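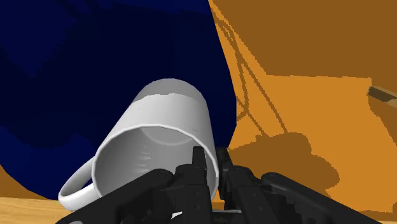 When I first wrote to Morfudd Bowen asking if I could come and watch her teach a robot to pick up a mug, she wrote back within the hour to say that I was very welcome, that parking at the Avon building was terrible, and that I should expect to be bored for the first part of the morning. I wasn't, as it happens, but I can see why she warned me.

Bowen runs the demonstration work at Tessier, a small outfit that has grown from two people to a handful in the years she has been there. Most of what she does happens at a desk. She holds a pair of hand controllers, the simulated arm on her monitor follows her wrists, and every movement gets recorded so that a program can learn from it later.

"People imagine I'm writing instructions," she told me, putting the kettle on for what was already our second pot of tea. "Close the fingers by this much, lift by that much. I can't do that for a mug, I wouldn't know where to begin! But I've been picking up mugs my whole life, so I just pick it up, and the machine gets to have a look at how I went about it."

A mug standing upright is the easy version, she says, and she got tired of it quickly. The ones on their sides are where she spends her time now, with the handle pointing wherever it likes and the opening turned toward the fingers. You can take hold of the rim, with one fingertip inside and one out, or you can go for the handle, or try to get around the body, and she has opinions on all of these.

"I'm a rim person," she said. "Romain is a handle person and we have had words about it."

Romain Coste, who sits at the next desk and had been pretending not to listen, explained that the trouble comes when two people teach the same task in two different ways. In April the pair of them recorded 300 demonstrations between them, and the program that learned from the lot would drift to a spot halfway between the rim and the handle and close on nothing. They threw out 44 of his and kept going. He is still a little sore about it, I think, though he laughed when he told me.

I got a turn, of course. The controllers are lighter than I expected and the arm is slower, so you are always a bit ahead of yourself, and the hardest part for me was depth – I kept thinking I had reached the mug when I was still well short of it. Bowen's advice was to move the shadow and forget the hand. By my fifth try I had it off the table, crooked, and she was kind enough to save the recording.

"We want some clumsy ones," she said. "If I only ever show it perfect grasps, it has no idea what to do when it's a little off. I'll go in crooked on purpose and then fix it, so it sees the fixing."

She expects to need roughly 200 more before she moves on to bowls, which Coste says he will be doing his own way.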